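余白を売る人に、余白について聞く

待ち合わせは午後二時だったが、店主が現れたのは二時二十分だった。手帳の専門店を営む人が予定に遅れる。記事の書き出しとしてはできすぎているので、こちらも怒るに怒れない。「書いてはあったんですよ」と店主は言い、鞄から手帳を出して見せてくれた。確かに「14時 取材」とある。ただし翌週の欄だった。

店の名前はジョットステッド(Jotstead)。駅から坂を上りきったあたりの二階にあり、階段が急なので、たどり着いた客はまず息を整え、それから紙を選ぶ。扱うのは手帳とノート、それに少しばかりの筆記具。電子機器の売り場はない。充電器を借りたいという客だけは毎日のように来るらしい。

開店前は会社員で、業務用の予定管理ソフトを売っていた。「ええ、敵だったんです」と店主は笑う。「毎朝、紙をなくしましょうと言って回って、帰りの電車で自分の手帳に『紙をなくす提案、三社』と書いていました」

矛盾に気づいたのはいつ頃かと尋ねると、しばらく考えてから「気づいてはいました。給料日が来るたびに忘れていただけで」という答えだった。

会社を辞めたのは40歳のときだ。

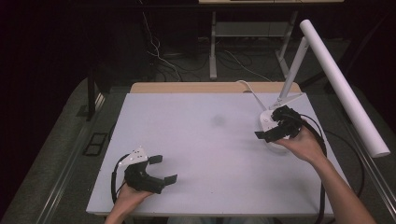
家族には反対されなかった。反対されると思って用意した資料が丸ごと余り、いまも店の棚の奥に眠っている。「あれがいちばんよく書けた文章です。読んだ人がいないので、評価も落ちません」

最初に仕入れたのは、フィスターというメーカーの週間手帳だった。見開きの左に一週間、右は白紙。この白紙の評判が最初の年はひどく悪かった。何を書けばいいのかわからない、損をした気になる、と客に言われ続けたという。

「罫線が引いてあると、人は安心するんです。線の上に何か書けば、一日が片づいた気がする。白いと自分で決めなきゃいけない。休みの日に予定がない人の顔と、右ページを見たお客さんの顔は、よく似ています」

では何と言って売ったのか。「メモ用です、と」。身も蓋もないが、それで売れた。いまでは右ページ目当ての常連もいる。ある客は毎週そこに夕飯の献立を書き、守れなかった日には線を引く。見せてもらったら線しかなかった、と店主は楽しそうに言う。別の客は十月に来年の手帳を買い、年が明けるまでに右ページを全部埋めてしまった。中身は尋ねていないそうだ。「聞いたら、来年が来る前に来年が終わりそうで」

競合についても聞いてみた。近ごろは習慣づけを売りにした手帳が多い。毎日の欄に水を飲んだか、歩いたか、感謝したかを記す小さな升目が並ぶ。店主も一冊使ってみたが、三週目で挫折した。

「感謝の欄が五つあるんですよ。三つ目までは出ます。四つ目で天気に感謝して、五つ目で手帳に感謝する。翌日も手帳に感謝する。だんだん、手帳のほうがえらくなってくる」

それでも店には置いている。よく売れるからだ。この点について店主は少しも悪びれない。前職で鍛えられたのだろう。

話が熱を帯びたのは、紙の厚さに及んだときだった。ディロフのノートは裏抜けしない代わりに重い。ウォンのノートは軽い代わりに、万年筆で書くと裏のページで昨日の自分と再会する。店主はそれぞれを手に取り、めくり、光に透かし、また戻した。こちらの質問は三つほど聞き流された。

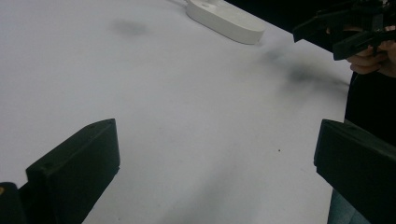 初めて手帳を買う人には、どれを薦めますか。

「いちばん安いのを薦めます。高いのを買うと、最初の一ページを汚すのが怖くなって、結局何も書かないまま年を越すんです。うちの客で、四月になっても一ページ目に名前しか書いていない人がいました。名前だけは、それは見事な字でした」

商売としてはどうなのかと重ねると、店主は初めて真面目な顔になった。安い手帳を使い切った人は必ず戻ってきて、次は少し高いものを買う。高い手帳に挫折した人は二度と来ない。来るとしても充電器を借りに来る。

閉店時刻は決まっていない。貼り紙には「夕方まで」とあり、冬は早く、夏は遅い。不便だという苦情は当然ある。あるとき客に、せめて営業カレンダーを作ってはどうかと言われ、翌月から配り始めたところ、今度は休業日が間違っていると叱られた。

「印刷した日付は直せませんからね。手書きならよかった。最初からそう思っていたんです」

そう思っていたのなら手書きにすればよかったのだが、40枚も書くのは面倒だったという。

最後に、本人の手帳をもう少し見せてもらえないかと頼んでみた。断られるかと思ったが、あっさり開いてくれた。左のページには仕入れと支払い、歯医者、電球。右のページは白い。その前の週も、さらに前の週も白い。客にはあれほど使い方を語る人が、自分では一文字も書いていない。

「もったいなくて」

帰りぎわ、筆者もフィスターの週間手帳を一冊買った。いちばん安いものではない。店主は止めもせず、丁寧に包んでくれた。階段を下りる途中で、次の約束に遅れていることを思い出した。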